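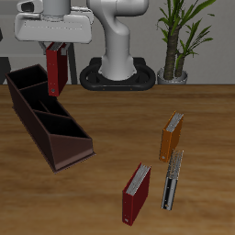

Illustration: Kushnir

Thursday, September 8, 2022

My grandmother's recipes, and how I am putting them in order

When my grandmother died she left a flat with two rooms, a balcony with tomatoes, and a shoe box full of recipes. My cousins took the furniture. I asked for the shoe box, and it travelled with me to Skodstead on my knees, in the train, because I was afraid to put it on the shelf above the seats.

For four years I did almost nothing with it. I opened it at Christmas, looked for the honey cake, could not find the honey cake, and telephoned my mother. Then this June we had a week of rain and I decided to read every paper from the first to the last.

There were 159 of them. I had expected more, but many are written on both sides and a few have three recipes squeezed into one page, with the last one going up the margin. Some are on the backs of calendar leaves. One is on a tram timetable. The dumpling dough is on the inside of a sugar bag, cut very straight with scissors, and it still has a sweet smell, or I want it to have one.

The first difficulty was the handwriting. My grandmother wrote quickly and she did not finish her words. For "flour" she wrote one letter, for "butter" she wrote the same letter with a small tail. I read the whole recipe for poppy seed roll believing it contained no butter at all, and I made it like this, and we ate it with a lot of tea.

The second difficulty was the quantities. She used a glass. Everybody in her generation used a glass, and it was understood which glass. I asked my mother and she said, "The normal one." After some discussion with two aunts we agreed on 200 millilitres, filled to the line and not to the edge. But for the eggs there is no agreement. My aunt believes that eggs were smaller then, so now I use one less when the recipe asks for five, and I write this beside it in pencil.

And then there are the instructions that are not instructions. "Bake until ready." "Add sour cream as for Easter." On the paper for cabbage pie there is only a list of ingredients and below it the sentence "Then you know." I did not know. I have made this pie four times now and I think I begin to know.

I wanted to keep the originals and also to have something I can use in the kitchen with wet hands. So I copy each recipe twice. The first copy is exact, with her spelling and her short words, and the second is my own version with grams and oven temperatures. The two copies sit opposite each other in a ring binder, and the original paper goes in a plastic pocket behind them. I bought a pack of 100 pockets at the beginning, which was optimistic, and then I had to buy a second pack from another shop and they are a little wider. It bothers me each time I turn the page.

The order was a bigger question than I thought. At first I tried alphabetical, but in which language? Half of the dishes have one name in my grandmother's village and another name in the town, and I have no English name for most of them. Then I tried by season, and this was nicer to read, but soup is in every season. My neighbour Fumiko Uchida, who has her own mother's recipes in three school notebooks, told me she orders hers by who asked for the dish. There is a part for her father, a part for her brother, a part for guests. I liked it so much that I stole it. Now I have a section for my grandfather (meat, dill, horseradish), one for the children (everything with curd cheese), one for feast days, and a rather thin one for herself. She liked buckwheat with fried onion, and pears cooked with cloves. I found only five recipes that I am sure she made for her own pleasure.

I still have a group of papers I cannot place. One is signed by Miroslava Shevchuk, a name that no one in the family remembers. It is a recipe for pickled plums, in a very clear and round hand, and at the bottom she writes: "Do not open before the first snow, I will ask you." I suppose she was a colleague from the post office, or a neighbour before they moved. I have put the plums in the section for guests. If someone of that family reads this, please write to me — I would like to know if she asked.

The honey cake I found at last in the middle of August. It was not under honey and it was not with the cakes. It was on the back of a recipe for washing woollen blankets, and I had read the blanket side at least three times. Here is my version, as far as I can be sure of it:

Warm 200 g of honey with 100 g of butter in a pot, slowly, until they are one liquid. Take it off the heat and stir in a teaspoon of bicarbonate. It will rise, so use a pot with high sides. Let it become cool enough for your finger. Beat in two eggs, then enough flour to make a soft dough. Rest it overnight under a cloth. Roll it thin, cut rounds with a plate, and bake each one for a few minutes, watching it. For the cream she used sour cream and sugar only. Put the layers together in the evening and leave the cake alone until the next day.

My mother says there should be a spoon of vodka in the dough. It is not on the paper. I have added it in pencil, with her name and a question mark, and next week I will start with the soups.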